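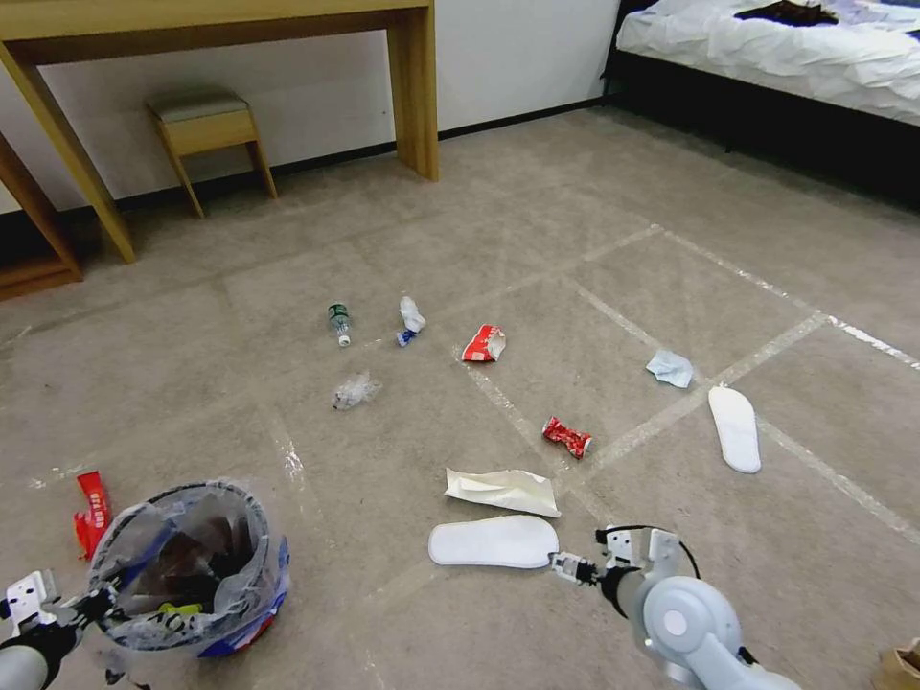
Pradlow Department of Domestic Systems — Equipment

Baltevura Two-Arm Floor Tidying Unit

The Baltevura is a two-arm unit intended for clearing small litter and light personal items from the floors of furnished rooms. It holds a lined trash bin in one gripper and collects with the other, so that the bin travels with the work. The department offers the unit to research partners and to operators of guest accommodation for supervised trials.

Suitable work

Typical items include empty water bottles, snack wrappers, tissues, plastic bags and disposable slippers lying on low carpet. Flat wrappers remain the most difficult. A bottle on its side presents an edge to the metal fingers; a candy wrapper pressed into the carpet often does not, and a second attempt should be expected. Thin, clear plastic on a pale floor may also be missed.

The unit does not decide reliably whether an item is to be kept. Before a trial, the operator must state how slippers, paper and clothing are to be treated. Garments on beds and chairs are outside the present scope, as is bed making.

Can it replace a cleaner?

It cannot at present. The Baltevura is slower than a person at the same task, and a trained operator must remain within reach of the stop control. The department considers it ready for repeated trials in a prepared room — it is not offered for unattended service.

Specifications

Arms: two, with parallel metal fingers
Maximum item weight: 400 g
Recommended clear passage beside furniture: 50 cm
Gripper service interval: 1,000 grasps
Floor types: hard floor, low-pile carpet
Supplied with: Wasis operator software, spare finger set, one-day operator course

Availability

Trial periods last 31 days. Applications for placements beginning in August are open to existing partners and to new institutions. Inquiries should be addressed to Ilari Miettinen, Equipment Office, Farkas Building.

Page last revised July 2, 2018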